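Le dernier bac pour Dumasska

Cette année-là, Branwen Prosser avait décidé qu'elle rendrait le manteau. Il pendait dans son entrée depuis si longtemps que les visiteurs le croyaient à elle, alors qu'il était beaucoup trop large d'épaules, et que dans la poche de gauche dormait encore un billet de bac pour Dumasska, aller simple, jamais poinçonné.

Elle prit donc l'autocar de Harnwood un matin de juillet, le manteau plié sur les genoux malgré la chaleur, et un pot de confiture de prunes dans son sac, car on n'arrive pas chez les gens les mains vides, même après tout ce temps. Le chauffeur lui demanda si elle allait loin. Elle répondit que oui, assez, et lui parla des prunes jusqu'à Curkell, où il fallait changer. C'était un homme patient, qui avait lui-même un prunier et ne savait jamais qu'en faire au mois d'août. 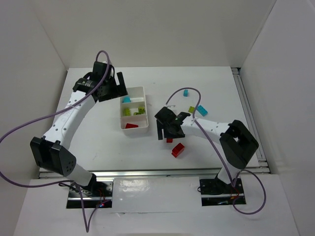

Deux bras robotisés, un petit bac blanc à compartiments et des briques de jeu.

À Curkell, l'embarcadère avait été repeint en vert, ce qui la contraria un peu. Elle l'avait gardé gris dans sa mémoire, gris et luisant de pluie, avec Brijesh Srivastava tête nue au bout du ponton, qui lui mettait son manteau sur les épaules en disant qu'il le reprendrait la semaine suivante. Il y avait eu ensuite la grève des bacs, puis la maladie de sa mère à elle, puis ce poste à lui, de l'autre côté de l'eau - et une semaine, quand on la laisse filer, peut devenir quelque chose de très long.

Elle acheta un thé au kiosque. Le bac partait dans 15 minutes. Elle sortit le vieux billet de la poche, le lissa du plat de la main sur le comptoir et demanda au guichetier, un garçon qui n'avait pas 20 ans, s'il était encore valable.

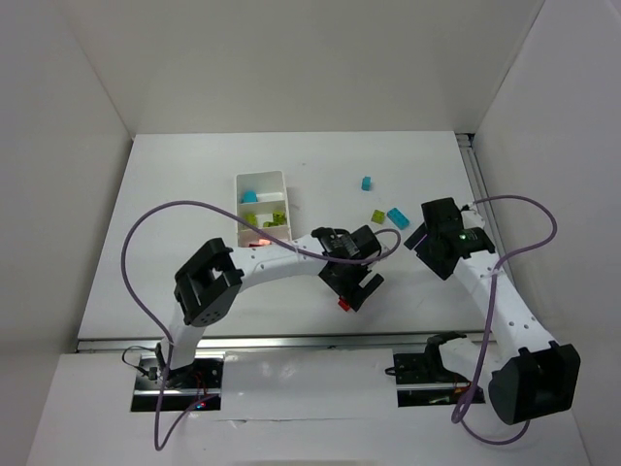 Le garçon le retourna deux fois, appela quelqu'un au fond, revint avec une poinçonneuse dont il dut souffler la poussière, et fit un trou bien rond dans le coin.

- Il n'y a pas de date limite dessus, dit-il. Montez, madame.

La traversée fut douce. Elle resta debout à l'avant, près des vélos, à répéter une phrase qu'elle trouvait chaque fois plus bête. À Dumasska, la rue Lodhi montait tout droit depuis le quai, et elle la monta lentement en s'arrêtant devant les jardins, parce que les roses trémières étaient belles et que ses genoux n'étaient plus ceux d'autrefois. Au numéro 66, un homme aux cheveux tout blancs arrosait des haricots. Il la regarda, regarda le manteau, et posa son arrosoir.

- Vous tombez bien, dit Brijesh. On annonce de la pluie pour ce soir.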